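Brolmont Natural Selection Classroom Kit

Item type: life science, evolution unit
Grades: 7 to 10
Class size: up to 4 groups
Last updated: 2022-12-27

The Brolmont Natural Selection Classroom Kit lets students follow a population over several generations and record how its traits shift. The organism is a made-up beetle called the Umico, which varies in shell shade, leg length and jaw width. Students draw cards, apply the conditions of a habitat, remove the beetles that do not survive, and let the rest reproduce. One full run fits into two class periods.

The kit was first sold in October as a replacement for our older bean-and-tray set. The activity is longer, and the results vary more from group to group. Customers who still use the tray set can keep ordering refills for it.

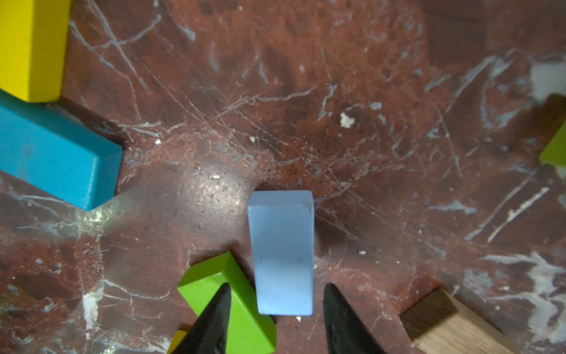
Colored wooden blocks on a marble surface.

What is in the box

245 beetle cards, printed on both sides
54 event cards (drought, new predator, flood, disease and others)
4 habitat mats, folded
4 sets of dice
Teacher guide, 70 pages, spiral bound
Record sheets, to be copied

Scissors, pencils and graph paper are not included. The record sheets may be copied for use within one school.

How a run works

Each group starts with the same mix of beetles and a different habitat mat. The Rernthorpe mat is a cool, wet upland with dark soil. The Sibiya mat is dry grassland with pale soil and hard seeds. The two remaining mats are blank, and the class fills them in.

In each generation the group turns over one event card and reads off which traits help and which do not. Survival is decided by dice, with the odds shifted by the traits on each card. A badly matched beetle can still live, and a well matched one can die. Students tend to object to this at first. The guide has a section on chance and genetic drift that is best read after the second generation, when they have some numbers to look at.

Surviving beetles are paired, and their offspring are drawn from the matching stack. New mutations come in on cards with a gray border. Most of these have no effect on survival in any habitat.

After six generations the groups graph their trait counts and compare mats. The Rernthorpe population usually ends up darker than the one it started from. Jaw width is harder to predict and depends heavily on which event cards came up. 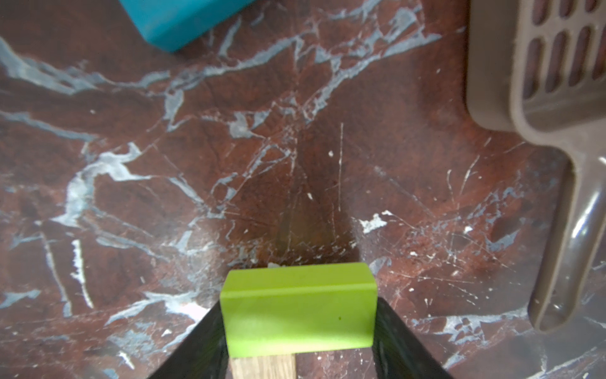
Lime-green block.

Topics covered

Variation within a population
Inheritance of traits
Selection by environment
Genetic drift in small populations
Mutation
Separation of populations and the start of new species

The last topic is an extension. It needs one more class period, and two groups have to combine their cards. Plan on roughly ten minutes for sorting afterward. Cards are marked in one corner with the stack they belong to.

Setup and storage

Each group needs a flat table large enough for an open mat. Mats can be wiped with a damp cloth. Cards are coated paper and should be kept dry. The box has a divided tray, and the cards fit only if the stacks are kept separate.

Replacement parts

Card stacks, mats and dice can be ordered one at a time. Give the letter printed on the back of the card when ordering, as cards from the first printing are slightly narrower and do not shuffle well with later ones. The teacher guide is also sold separately.

Returns

Unused kits may be returned in the original box. Opened card stacks cannot be returned unless cards are missing or misprinted.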